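How to edit a long shoot down to a picture story

Written by Seija Kokkonen
Last updated 18 October 2020

Most photographers who try a picture story for the first time come home with far too much. My first one, on a boatyard, ran to 3,000 frames and I needed 30. The method below is the one I have used since. It works in any program that lets you give pictures stars or colours. I use Clikby, so the names of the buttons may differ in yours.

Before you start

Copy everything from the cards to two separate drives and check that both copies open. Do not format the cards yet. Make one folder for the job, with the year first and then a short name. Leave the camera's own file numbers alone until the end.

If you can, wait a day or two. It is hard to judge a picture while you still remember how much trouble it was to get.

Step 1: The fast pass

Go through every frame at full screen, one after the other, and give one star to anything you might use. Do not zoom in and do not go back. If you stop to think, give it the star and move on. Take a break every half hour, as you will get stricter or softer as your eyes tire.

On the boatyard job this left me with 597.

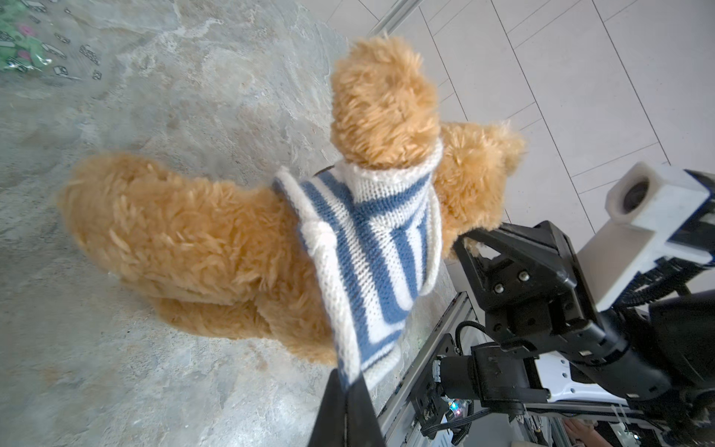

Teddy bear in a blue and white striped jumper.

Step 2: Deal with the near-duplicates

Sort the starred frames by capture time and look at them in groups. Where you have several versions of one moment, put them side by side and pick one. Check these in order:

Is the main subject sharp where it needs to be?
Are the eyes open, if there are eyes?
Is anything growing out of a head?
Are the hands doing something?

Give the winner a second star. Keep a spare only if it is different in shape, for example an upright version of a wide picture. Designers often ask for one.
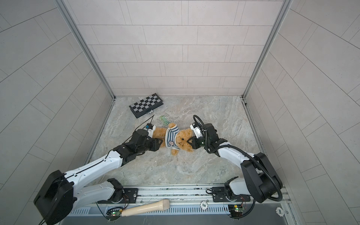 The bear on its back, held by two robot arms.

Step 3: Sort by job

Every picture in a story has a job. Make a collection for each of these and drop the two-star frames in:

Opener
Place
Portrait
Detail
People together
Closer

You will have too many details and not enough of the place. Everybody does. If a collection has nothing in it, write down what is missing and see whether you can go back for it. I returned to the boatyard in May for a single wide view from the slipway. 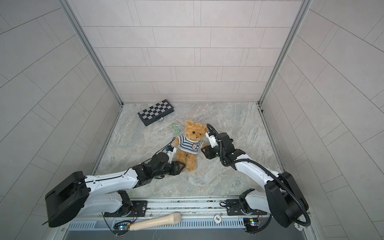

Some pictures fit nowhere. Put them in a collection called Spare and leave them there. A good single picture can still be wrong for the story, and it can be used elsewhere.

Step 4: Print small and lay them out

Make cheap prints, postcard size or smaller, and spread them on the floor or a big table. Contact sheets cut up with scissors will do. I use Barnden matt paper for this only because I have a lot of it.

Start with the opener and the closer, then fill the gap. Watch for:

Two pictures in a row taken from the same distance
The same person turning up too often
Colours that fight when they sit next to each other

Photograph the layout with your phone before you move anything.

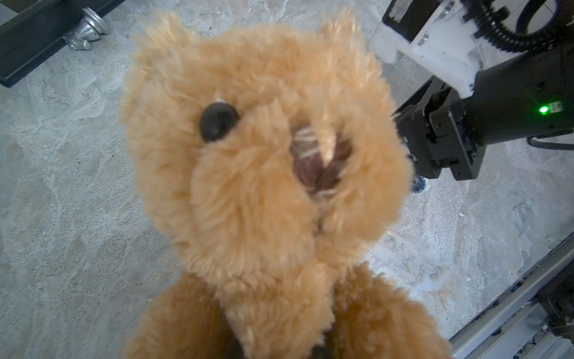

Step 5: Ask someone who was not there

Show the order to one person and say nothing. Ask them to tell you the story back. Octavio Huamán looked at my boatyard set and thought the owner was a customer, so I swapped the portrait for one with his name over the door.

Step 6: Export

Number the files in running order, write the captions, and save full-size and web copies in separate folders. Then format the cards.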